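From: Mechthild Berchtold
To: lunchroom-list
Date: July 19, 2024
Subject: Re: Fruit order and the downstairs room

Poul Bisgaard wrote:

> Hi all,
>
> Two questions before I renew the fruit order with Drikley.
>
> First, the bananas. We get one box a week and by Thursday what is left
> has gone brown. Should I cut back, or is it just that people don't know
> the fruit is there? It has been on the shelf by the back stairs since
> January and I still meet people who have never seen it.
>
> Second, is the room with the brick wall all right for the fruit in
> summer? The kitchen is too small for the crates now that the Forsberg
> fridge is in. I would like to leave one crate downstairs through August
> if nobody minds. I can bring down the low table from the hallway.
>
> The renewal form is due Wednesday. If I don't send anything they repeat
> the last order.
>
> Poul

Poul, thanks for taking this on. Answers in order.

On the amount: please don't cut the order yet. I went through the invoices last night. We have paid Drikley 1,194 for fruit so far this year, and the bananas are the cheapest part of it. What we throw out is mostly pears. They come in hard, sit for a week, and then all go soft over a weekend. I would drop the pears completely and keep the bananas as they are. If the form makes us fill the gap with something, take apples. They keep.

You could also ask for the bananas greener. When we had the account with Garari they came almost fully green and lasted until the following Monday. Drikley sends them yellow, so they are ready the day they arrive and past it three days later. There is a comments field on the second page of the form, or there was last year. If they can't do green, ask whether they would split the box into two half deliveries, Monday and Thursday. They used to charge 50 extra a month for that and I would pay it.

On where to keep them: the downstairs room is fine with me. It is cooler than the kitchen in the afternoon. Two requests. Keep the crate off the floor, so yes, please bring the low table. And keep the bananas away from the apples, in a separate bowl or at least at the other end of the crate. They ripen each other. The big bowl from the Wallix set is in the cupboard over the sink, behind the coffee filters.

As for people not knowing the fruit is there, I think that was true in the spring, but it is less so now. The people downstairs have found the bananas at least.

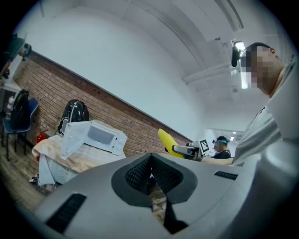 Banana in the downstairs room, by the brick wall.

A sign on the kitchen door would still help the upstairs people. I can print one on Monday. It will say fruit is downstairs, take what you want, put peels in the green bin and not in the paper bin. The last part is for a reason, I emptied the paper bin on Tuesday.

Brown bananas don't have to be thrown out either. If there are more than four or five left on Thursday, peel them and put them in a bag in the freezer, top drawer, with the date on it. I use them for banana bread and will bring one in when there are enough. Please don't freeze them in the skin. Someone did that in January and they had to be cut out with a bread knife.

Money: the fruit jar had 159 in it when I counted. I would like to leave 100 in there as a float and put the rest toward the August invoice. If you need a receipt for that, tell me what to write on it.

I am away from the 29th, so if the form needs a second signature please get it to me before then. You can leave it in my tray.

Mechthild

PS. The crates from the last two deliveries are still under the back stairs. Drikley takes them back if they are stacked outside by eight on delivery day. I can carry one but not both.

_______________________________________________
lunchroom-list mailing list
To leave this list, send a blank message with "unsubscribe" in the subject line.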